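Workshop notebook, Menham bench room
August, Sunday, started 9:40 with coffee, which I will come to

Came in to do one thing, which was to glue the foot back on the test piece from Flornosbridge. Could not find the glue. Found instead four open tubes of something that used to be glue, a bag of felt pads, the good tweezers (missing since spring, everybody blamed Afiq, apologies to Afiq) and a ceramic shard I have no memory of. So today is the tidying entry.

Small bench first. Everything off it and onto the floor, which is the stage of tidying where it looks as if you have been robbed by somebody with no taste. Wiped the top down with warm water and a drop of dish soap, twice. The ring where the tea mug lives did not come off and I have stopped taking it personally.

Sorting rule, same as last year: if I can say what it is for in one breath, it stays. If I start with "well, technically," it goes in the gray crate. The gray crate was full by 10:15.

Drawers, top to bottom, as they are now:

Top — blades, scalpel handles, the two steel rules, pencils that are pencils. Used blades go in the tin with the slot in the lid. Prasetyo, the tin with the slot is not the mint tin. I opened the mint tin.

Second — adhesives. Threw out the four dead tubes. The living ones are standing cap down in the cut-off milk jug, and I wrote the month on each with a marker. Two-part epoxy has its own box because part A and part B had been separated and I had to go looking for B. It was in the kitchen, next to the syrup. I am not going to write any more about that.

Third — abrasives. Sheets up to 2000 grit, sorted coarse at the front. The 100 is nearly gone, down to a strip you could floss with. Needs ordering. The 2000 has hardly been touched, which tells you how patient we are as a group.

Bottom — cloths, gloves, the magnifier on a stalk. The magnifier's clamp is cracked again in the same place as last time. I wrapped it in tape again in the same way as last time. See you in the spring, clamp.

11:20. Moved on to the shelf of test pieces. These are the small ceramics we practice handling and repairing before going anywhere near something with an owner. Labels were a disgrace. Half of them had slid off and were lying on the shelf like leaves, so for a good part of the lot I was matching label to piece by handwriting and mood. Piece 881 turned up with two labels, both in my writing, both sure of themselves, and one says Grustau glaze and the other says Sjögren glaze. I set it aside. Held it up to the window for a while as if it might confess.

For the record, the two glazes under the bench lamp: the Grustau goes a touch yellow where it pools at the foot, and the Sjögren stays cold all the way down. 881 has had its foot sanded by somebody keen, so there is no pool to look at. Suspect myself.

New labels are cotton tags on thread, tied on and not stuck on. Pencil, not ink. They look like something off a suitcase in an old movie but they will still be there next August. Did most of the shelf before my tying fingers gave out. The last few are tagged with freezer tape until I can face another knot.

12:30, lunch, a sandwich over the sink.

Afternoon was for the surfaces question, which has been open on the whiteboard long enough that the ink has bonded. The question is what we put under glazed pieces. The candidates:

Folded towel. Soft, kind, and has loops that catch on any rough spot at the foot. You lift the dish and the towel comes with it, like a toddler on a leg.

Foam sheet. Good until it compresses, and then it is a tray of shallow graves, each one the shape of something else. Also sheds crumbs that get into wet glue. I have a repair on the shelf with a foam crumb sealed in it forever.

Bare bench. No.

Cutting mat. Flat, grips a bit, wipes clean, and you can see a dropped chip on it. Slightly harder than I would like for anything heavy, but we hardly ever have anything heavy. Prasetyo has been arguing for mats since he got here and I have been arguing for towels, mostly because I bought the towels. 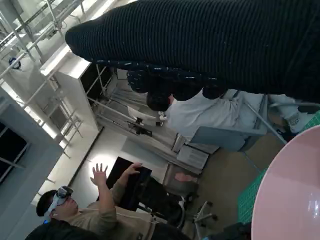 Glazed dishes are the awkward ones for any surface, all curve and shine, with nothing honest to hold on to except the rim. My objection to mats was always that they would look wrong under nice ware, as if you were about to slice it. I withdraw that. The pale pink dish beside the green mat looks perfectly respectable, and the fine white grid is the part I had undervalued: lay a piece down on a grid and you can note where it sat, and put it back there after lunch. Try that with a towel. The sleeve is a separate matter and goes in the rules, below. A big black ribbed knit is a lovely thing in a cold room, and I own one much like it, and every one of those ridges is a small shelf for dust and chips. Cuffs too, particularly the sort that bunch.

So, rules, added to the sheet by the door in my least annoying handwriting:

Mats under glazed ware. Towels are demoted to drying towels.

Knitwear goes up past the elbow before you touch anything repaired in the last day. Yes, also if it is cold. The heater exists.

Rim with one hand, foot with the other. Do not pick up by the rim alone, even if it is small, even if you have done it a hundred times, because I have also done it a hundred times and I am the one with the shard in the drawer.

Chairs on casters get pushed back before you carry. I walked into one at 2:10 with a tray of tagged pieces. The tray was fine. My shin has opinions.

3:00. Went back to the shard. Laid it on the mat, turned it over, and the glaze goes yellow at the thick end. Grustau, then. It does not fit 881, I tried it all the way along the foot, and it does not fit anything else on the shelf either. Into a bag with a tag reading "shard, Grustau, whose?" Afiq may know. Afiq generally looks at the ceiling when I ask this kind of thing.

3:40. Cut one of the big mats down for the small bench. It is a strange feeling to cut a cutting mat. You put it on another cutting mat and try not to think about where that ends. Came out a finger's width short on the left, so the tea ring still shows. Fine.

Glued the foot on the Flornosbridge piece at last, 4:05. Slow epoxy, mixed on a tile, B from its proper box. Clamped with two rubber bands and a bag of rice. Do not move the rice. Do not cook the rice.

To order: 100 grit, two mats the same size as the old one, cotton tags, a clamp for the magnifier that was made by somebody who has met a magnifier.

To ask Prasetyo: did he sand 881, and where are the mints.

Still open: the gray crate. I went through it once more before leaving and took three things back out, one of which I have already put down somewhere and lost. Crate is under the stairs with the lid on. Anybody who wants a box of brass hinges, left-hand only, should speak up before Friday's pickup.

Floor swept. Lights off 5:15. Rice in place.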